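Darkroom Practice, Handout 3: Test Strips and First Prints
Dosutbridge evening course. Tutor: Biljana Petkov

Bring your dried negatives from the last session, an apron or old shirt, and a soft pencil. Paper is supplied. We use resin-coated paper for the whole term because it washes quickly and dries flat.

Setting up the enlarger

Clean the negative with a blower before it goes in the carrier. The emulsion side (the duller one) faces down, toward the paper. Put the carrier in, open the lens all the way, and raise the head until the picture fills the easel with a little to spare. Focus on grain with the focus finder, then stop the lens down two or three stops. Most enlarging lenses are sharpest there, and the exposure times become long enough to control.

Check the edges of the easel for stray light. The Estach enlarger on bench 4 leaks a little at the carrier, so push the lever all the way over.

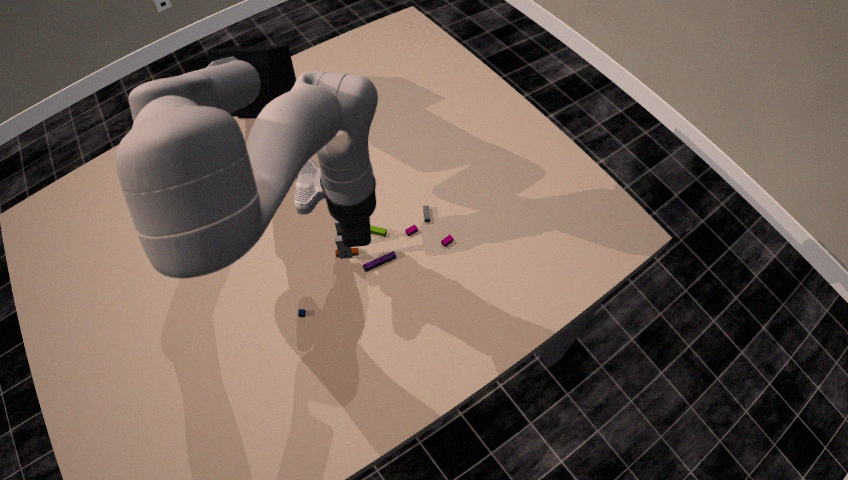
Making a test strip

Cut a sheet into strips under the safelight and put the rest back in the black bag. Lay one strip across a part of the picture that has both highlights and shadows. Set the timer to 3 seconds. Expose the whole strip, cover a section with card, expose again, and keep going until you reach the end. Write the aperture and the step time on the back in pencil before it goes in the tray.

Develop for the full time given on the bottle. Do not pull the strip early if it looks dark. Prints look darker under the safelight than they do in daylight, and a strip that was pulled early tells you nothing about the next one. 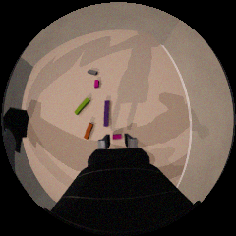 Reading the strip

Look at it in white light after the fixer, with the paper bag closed. Choose exposure from the highlights first. Find the step where the lightest important area just begins to show tone. Then look at the shadows in that same step. If they are gray and weak, go up a grade of contrast. If they are blocked, go down a grade. Changing the filter may change the exposure too, so make another strip.

Aslı Akyol's notes on split-grade printing are in the course folder for anyone who wants to read ahead. We cover it after the Skurkcombe visit in November.

For next time

One full print from a negative of your choice, with its test strips clipped to it. Record the head height, aperture, time and filter for each.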